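# About Vondau

Vondau is a small language school for adults. Zorica Dimitriou opened it above a bakery with one classroom and 5 students, and in the first winter the lessons were often held in coats. Today we teach Greek, Portuguese and Serbian, in the morning and in the evening until 9 p.m.

Most of our students work full time. For this reason our groups are small and the homework is short – but we do ask that you do it. Last school year we gave 1,317 lessons, and Nataša Dervishi, who makes the timetable, remembers almost every one that had to be moved. 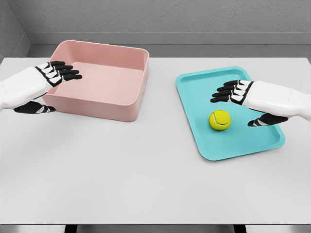 Our teachers come from the countries whose languages they teach. Gervásio Frota leads the Portuguese courses and also the reading evening, where beginners are welcome to only listen. Živko Mujić teaches Serbian in both alphabets from the first week. Some students find this difficult in the beginning, and they tell him so.

We write our own course books. The newest one is for the second year of Greek and it has longer texts than before, with a word list at the end of every chapter.

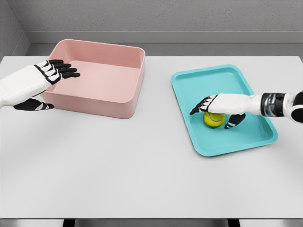 *A tennis ball in a tray, under a robotic hand.*

Our summer course starts in July. If you don't know your level, please come for a free talk with one of the teachers – it takes half an hour and there is no written test. The office is open from 10 a.m., and you can also leave us a message in any of our languages.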